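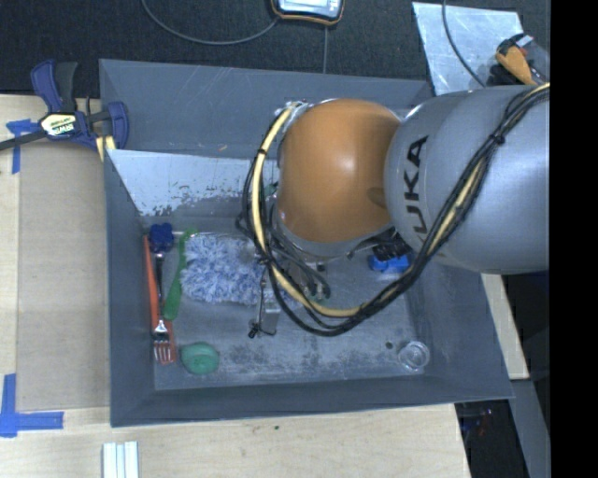
Trerero Documentary Subtitles

Data card, maintained by Hòa Tôn

Contents

Trerero is a set of 1530 subtitle files from historical documentaries, each paired with a plain-text transcript of the narration. Films with no narrator are left out. The set was built for work on line breaking and reading speed.

Files

subs/ – one SRT file per film, UTF-8
text/ – narration transcripts, one paragraph per shot
meta.tsv – title, year, running time, source archive, language
splits/ – lists of film IDs for training and testing

The test split holds 400 films. No series has episodes in both splits.

Sources

Most files come from the Novudine and Trostau archives. The Đỗ collection was added in February and covers newsreel compilations released before 2000. Its time codes were shifted to match the restored prints.

Format notes

Film IDs are nine digits long and keep their leading zeros. Read them as strings. Interview speech is marked with a leading hyphen, and archive audio is in square brackets. Song lyrics were removed.

Known problems

Some Trostau files run at 25 frames per second but are listed as 24 in meta.tsv. Drift grows over the length of the film – check the last cue before use. Names of historical figures are spelled as in the original subtitles and may differ between films.

License

Research use only. The films themselves are not included.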